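Valentina Rivadeneira
13 Oct 2025

ok club update thread, been meaning to do this since last week. robotics club, sim track, grasping project

1/ we have 4 people now. was 2 in May. so if you're on the fence come by, we need someone who can write a config file without crying

2/ quick recap for new folks - team Ukmont does the policy, team Revis does the scoring. I'm Ukmont. Domingo Carrasco is Revis and he is strict. A grasp that slips on the lift is a fail, no arguing

3/ first big batch ran over the weekend. 499 episodes. 169 successes. yeah. I know

4/ most of the fails are the same thing - comes in at an angle, closes too early, pushes the object sideways. Boxes fine, cans fine. Anything lumpy, forget it

5/ so today was all lumpy stuff. wrist cam view, rock one, fingers still wide open on approach. I stare at these until my eyes hurt 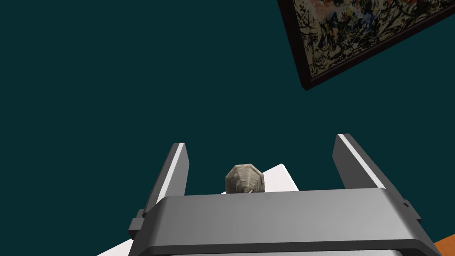 Delia Henríquez: are you randomizing the start pose yet or is it the same few every time? We had nice numbers last year and then it fell apart the minute we moved the arm over a bit

6/ replying to Delia here so everyone sees - only position, not rotation. so yeah probaly part of it. adding rotation tonight, rerunning tomorrow after class

7/ also changing the close trigger. right now it's just distance to the object center, which is dumb for lumpy things. Engelbert Mösli wants to learn it, I want a threshold bc the demo is soon and I have a chem midterm

8/ whoever has the Zematholm login pls send it to me, my jobs are stuck in the que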